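Workshop notebook, March 13, 2021
Dirt-road paint trial, day one of mixing

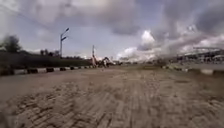

Margit reckons I'm wasting good pigment, and that kerb paint wants more lime and less of everything else, the way they did it at Clokley. She may well be right! I've put her recipe down as batch B so we can argue over it properly.

Batch A is my own: chalk, casein, a spoonful of linseed oil, and the black from the Szűcs tin (the old one with the dented lid, the new one clumps). Weighed out 259 g of chalk, sieved it twice, still found bits in it. The casein went lumpy again, so I left it soaking over lunch and it came good by two.

Brushed both batches on to the spare concrete blocks, two coats each. A drags a bit on the second coat. B goes on like milk and you can see straight through it – will try a third coat on Monday.

Gyula, if you're reading this, you've got my good sieve. Also we're down to almost 5 kg of lime, so somebody please ring Granthorpe before they put the price up again.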